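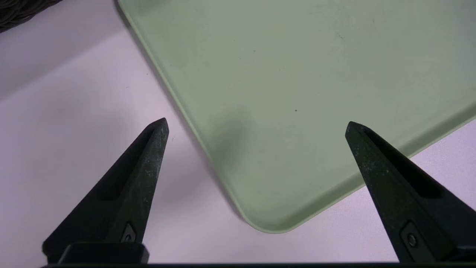

According to Teófilo Huanca, the upper farms at Navarrete always believed they were using less water than they were, and the lower farms always believed the upper ones were stealing it. He had kept the turn book for the main ditch through several dry years, and he said most of the arguments brought to him were about hours, very few about land.

Chapter 7
Sharing Water on a Small Ditch

By Ruth Bermúdez
July
132 shares
2 comments

A farm ditch carries water from a river or spring to fields that could not be watered by rain alone. When only one family uses the ditch, the rules are simple. When many families use it, they have to settle who takes water, when, and for how long. This chapter looks at the ways small farming districts have answered those questions.

The ditch at Navarrete serves 600 acres. It leaves the river above the old mill, runs along the foot of the hill, and ends in the pasture at Cudum. Water is lost along the entire route. Part of it soaks into the bed, part evaporates, and part leaks through gopher holes in the bank. A farm near the head of the ditch therefore receives a stronger flow than a farm near the tail, even when both open their gates the same width.

Districts usually divide water by time or by volume. Under a time system, each farm gets the whole flow for a set number of hours and then closes its gate. The next farm in line opens. Under a volume system, a weir or measuring box at each gate controls how much passes through, and several farms can draw at once. Time systems cost little to run but treat the tail of the ditch poorly. Volume systems are fairer on paper and require equipment that must be kept clear of silt and weeds.

Navarrete used a time system for two generations. The turn passed from the head to the tail, and a farm that missed its turn waited for the next round. In a wet spring this mattered little. In August a missed turn could cost a field of beans. Families traded hours among themselves, and the trades were written in the turn book with the initials of both parties. Shirley Ross, who farmed at the Cudum end, asked for extra minutes to make up for the time the water took to reach her gate. The request was argued over for two seasons before it was granted.

7.1 Travel Time

Water released at the head gate does not arrive at the tail at once. The delay depends on the slope of the ditch, the roughness of its bed, and whether the bed is already wet. A dry bed takes up a good deal of the first water that crosses it.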